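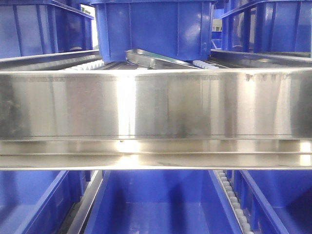 Blue storage bins on the upper shelf of the rack.

Vakulstead Tool Library – progress report to the Lozano Fund
Last updated: November 20, 2019

Search this site Enter keywords Go

The grant has now run for 3 quarters of its term. Membership stands at 300 households, against a target of 300 by the end of the year. Most new members live on the Cullell estate, where we put leaflets through doors in the summer.

Lending is steady. Drills, sanders and hedge trimmers go out most. Wallpaper steamers were popular until September and have hardly moved since. We bought a second tile cutter from the equipment budget and have 60 pounds left on that line, which we would like to carry over to blades.

Safety testing of the electrical items took longer than planned. The first tester moved away and we had to find another in Hostberg – the invoice is attached. Two sanders failed and have been withdrawn.

The repair evenings have drawn more than 50 people so far. Soudabeh Asadi runs them and has asked for a longer session, as lamps and toasters tend to use up the whole evening. We have agreed to try this in January.

Late returns remain a problem. Text reminders helped a little. We have not brought in fines and would want to discuss it with you first.

Still to do: renew the insurance, finish the printed catalogue, and settle the rent for next year.

Comments

Marj T: Is the long ladder back yet? It was out both times I came.

dpk: Please keep the late opening, I can't get there before six.

Wes: Page 2 of the catalogue has the sanders listed twice.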